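Frequently Asked Questions: Becoming a Volunteer Advocate

The Limbridge Dementia Network trains members of the public to speak with elected officials about care, research funding and support for families. The answers on this page apply to new and returning advocates in all districts served by the Network.

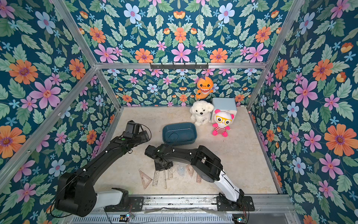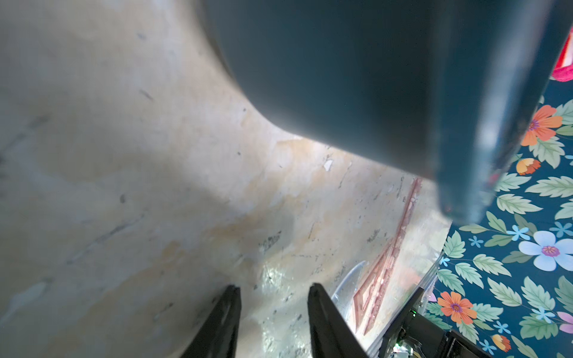
Nidia Ticona
Director of Public Policy, Limbridge Dementia Network

Who may become an advocate?

Any resident of the service area who is 18 or older may apply. Applicants do not need a medical background, experience in government or a family connection to dementia. People living with a diagnosis are encouraged to apply and may bring a support partner to every meeting and training session.

Do I have to belong to a political party?

No. The Network is nonpartisan. It does not endorse candidates, and advocates may not speak for or against a candidate while representing the Network. Advocates remain free to take part in politics as private citizens, provided they do not use the Network's name or materials when doing so.

How much time is required?

Most advocates give 10 hours during the legislative session and considerably less during the rest of the year. The minimum commitment is two meetings with an assigned official's office, one of which may be held by telephone or video. Advocates who cannot meet this commitment may join the letter-writing group instead.

What training will I receive?

All new advocates complete the orientation course, which is offered online and at the Hubáček Center. It covers how a bill moves through the legislature, how to request an appointment and how to tell a personal story in a short meeting. The in-person course is held on Wednesday evenings beginning at 6:30 p.m. Returning advocates are asked to attend a refresher session each January.

How am I matched with an official?

Matching is based on your home address. Staff will contact you once an opening is available in your district. There are currently 34 districts with an assigned advocate – a waiting list is kept for each of them. Please do not contact an official's office on behalf of the Network before your assignment has been confirmed in writing.

What happens at a meeting?

Meetings usually last 15 to 20 minutes and are often held with a staff member. This is normal practice, and staff members have a direct role in preparing officials for votes. You should introduce yourself, state that you are a constituent, make one clear request and leave the printed fact sheet. A meeting report must be submitted through Lokus, the Network's online volunteer system, within two business days.

What if I am asked a question I cannot answer?

Tell the office that you will find out and follow up. Do not guess at figures or at the Network's position on a bill. Send the question to the policy team, who will prepare a written reply for you to pass on.

May I share the story of a relative or friend?

Yes, with permission. If the person is unable to give permission, please ask the family member or guardian who makes decisions on his or her behalf. Names and other identifying details may be left out. A signed release is needed before any story is printed or posted online.

Are my expenses covered?

Mileage, parking and public transit fares are reimbursed for assigned meetings. Meals are covered only for the annual Advocacy Day in Zelluvthorpe. Submit receipts with Form 508 by the end of the month following the trip.

May I speak to the media?

Requests from reporters should be forwarded to Kátia Rangel in the communications office before you respond. Letters to the editor are welcome – please send a draft for review if you intend to mention the Network by name.

How do I step down or take a break?

Notify your regional coordinator in writing. A leave of absence of up to one year may be granted, after which you may return without repeating the full orientation course. Lenka Hrnčiar coordinates the northern districts, and Štefánia Říha coordinates the southern districts. Both can be reached through the message page in Lokus.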